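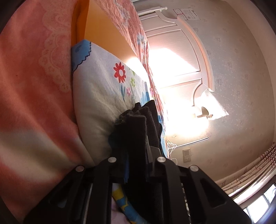 The hand-held gripper closed on black fabric, with a white headboard behind.

Hamish Stubbs tests hand-held grippers for Urgate, which reviews data-collection hardware before research groups commit to a purchase. In May he finished with the Grininlow kit: a two-jaw gripper with a mounted camera, a charging dock and an upload service. We spoke to him over a call at 4 p.m., with the gripper in pieces on his desk.

His protocol used 70 clothing tasks in furnished bedrooms. "Clothing is where the linkage gets found out," he said. "A box tells you very little. A bunched sweatshirt pulls on one jaw more than the other, and you see how much play there is at the pivots."

He measured little play. After 512 closures the jaws still met squarely, and the pins needed no adjustment. He was less pleased with the trigger, which he called "stiff for the first third of its travel and vague after that."

The camera sits behind the jaws and uses a wide lens. Stubbs regards the dark corners as normal for this class of optic. Strong daylight concerned him more – exposure is fixed by default, and bright windows or sunlit furniture lose detail.

"You can unlock it in the settings," he said. "I would rather it shipped unlocked."

Black garments on printed bedding were part of the protocol at his request. Dark fingertips against dark cloth are hard to separate in the recordings, and he wanted that weakness on record. Grininlow offers pale fingertips as a spare part. Stubbs had not received a set when we spoke. 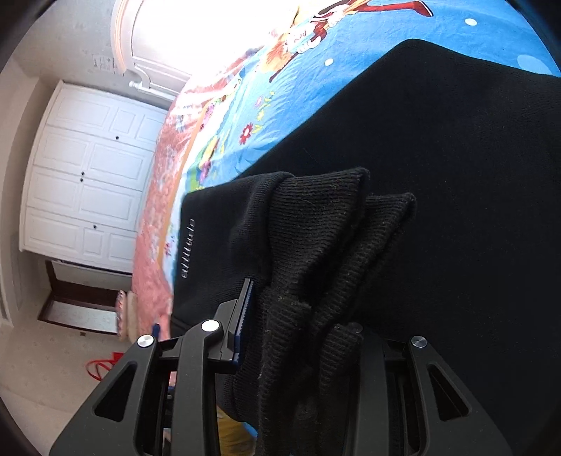 Service and upload

Of 343 recordings submitted, all were returned with a status report. Hemi Faulkner, who handles support for the kit from Riihimäki, said the report lists tracking loss by segment. "We don't repair a bad segment. We mark it, and the customer decides."

The kit costs 696 euros, dock included.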